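Speaker notes: Paying for returns, or what a small mail-order shop learned about sizing
Sirkcombe Small Traders evening, Tue 30 June. Slot is 31 minutes including questions.
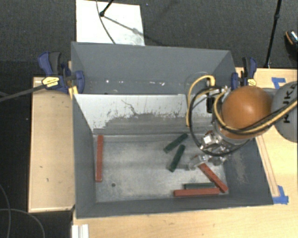 Start with who I am. Elis Sayce, I run the back office at Privedholm. We sell work trousers, overshirts and aprons by mail. We have one shop counter, open mornings, and everything else goes out by post.

Say up front that this talk is about returns, mostly returns for fit. Damaged goods are a separate problem and I will only touch on them at the end.

SLIDE 2. The size of the problem
Last year we sent out 2,000 pairs of the Prydderch trouser. 620 came back. Pause here and let people do the sum. It is just under a third.
Ask for a show of hands: who knows their own return rate by product? Not for the whole shop, by product. When I was asked this two years ago I did not know mine.

SLIDE 3. What a return costs
Go through the list slowly.
Postage out, which we never get back.
Postage in, which we were paying at the time.
Opening, checking, refolding, rebagging.
Card fee on the refund. Our processor keeps it. Check yours.
The weeks the item is out of stock while it sits in somebody's hallway.
That last one was the surprise for me. We were reordering the 34 waist while a good number of 34s were on their way back to us. We ended the season with far too many and had to mark them down.

SLIDE 4. The reason codes
Show the old form. It had four boxes: too big, too small, changed mind, other. Most people ticked "other" or nothing.
Cosmin Ene rewrote it. The new one asks where the garment was wrong: waist, seat, thigh, leg length. It also asks what size the customer usually buys.
Replies went up once we moved the form to the outside of the packing slip, where you have to fold past it.
Keep this bit short. In the practice run I spent far too long on forms.

SLIDE 5. What the forms told us
The waist was fine. The thigh was tight. People sized up to fix the thigh and then the waist was too big, so they sent that pair back too. One customer, two returns, no sale.
We had been reading those as two different complaints, one "too small" and one "too big," and deciding they canceled out. Admit this plainly. It was my spreadsheet.

SLIDE 6. Changes we made
Pattern: Surachet Bunnag added ease through the thigh on the three middle sizes. It cost us a little more cloth per pair and one delayed delivery.
Size chart: we took out body measurements and put in garment measurements, laid flat. The page tells people to measure a pair they already like.
Photos: every product page now gives the model's height and the size worn.
Postage: return postage is now paid by the customer, exchanges are free. I expected angry mail about this. We got a few letters. Read out the polite one if there is time.

SLIDE 7. What did not work
The Mirkex sizing quiz. We paid for it for a year. It asked customers nine questions and a lot of them gave up before the end. Those who finished returned trousers at the same rate as everybody else. It may suit a shop with a bigger range. We dropped it.
Also the discount for keeping an item that did not fit. People took the discount and did not order again.

SLIDE 8. Restocking
Returns are now opened on the day they arrive and go back into stock before the next morning's orders are picked. Before this we did them on Fridays.
If Zlatko Dimitrov is in the room, thank him. The idea came from his shoe business.

SLIDE 9. Where we are now
Aprons hardly ever come back. Overshirts are steady. Trousers are down, but I only have one season of figures on the new pattern, so I am not putting a percentage on the slide. If asked, say I will have it by winter.

Damaged goods, one minute: photograph the parcel before opening it, and claim the same day. Carriers differ on the deadline.

QUESTIONS
Likely ones: legal rights on distance sales (refer to the handout, I am not a lawyer), international returns (we do not do them well), whether to charge for returns (depends on margin).
Ambros Haslinger has 40 copies of the handout by the door. It has the new form on the back and people are welcome to copy it.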